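Two-arm bench, shared shop, notebook
2023-09-28. Entry by Alina. Decha and Vinh read this before touching the gains.

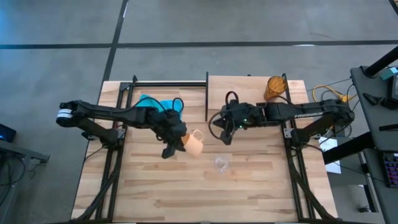
Pouring, again
Left arm has the peach cup, right arm hangs near the middle and does very little. I still don't see why this job wants two arms. Lộc says the right one will steady the glass later on. Fine, later on. Today it is 155 watts of extra idle draw at the wall and one more set of cables to trip on.

I'm also not convinced by the clear glass. We have a depth camera that is bad at clear things and we keep asking it to find a clear thing. Emília's argument is that if it works on this it works on anything. My argument is that we won't know what failed when it fails. Tape on the rim for the next batch, unless somebody objects in writing below.

Numbers
3,628 steps of training on the Volletik branch before I stopped it. Loss curve looks lovely. I don't trust lovely. The last lovely one drove the gripper into the table.
Control loop set to 60 Hz. Logger claims it held. Logger also claimed that in the run where the left wrist stuttered, so I want a second opinion from something that isn't the logger.

Mechanical
Left base clamp: checked, paint marker line across the bracket and rail so we can see if it creeps. Please don't wipe it off.
Right base: bolts retorqued. Same as before, no change.
Cable loop over the left wrist is too generous for my taste. Vinh wants slack for the full roll, I want it not to catch on the cup handle. Try one more tie and see.
Yellow cable on the floor needs to go under a cover or along the wall. Third time I've written this.

The Putance controller
Decha brought the demo license. Sales page says it learns a pour from 2 demonstrations. I would like to meet the person who gave those demonstrations. Will run it on our table with our cup, same start pose, dry first with rice. If it beats the plain scripted wrist turn I will say so here and buy the coffee.

To do
Script the dumb version of the pour as a baseline. Should have been done first.
Ask Rasance for the spare finger pads, quoted for December, which I'll believe when the box is here.
Pick up the paper off the floor, could be the old joint limits printout. Check before binning.

(Decha: I object to the tape. It's cheating.)
(A: Noted. Tape stays.)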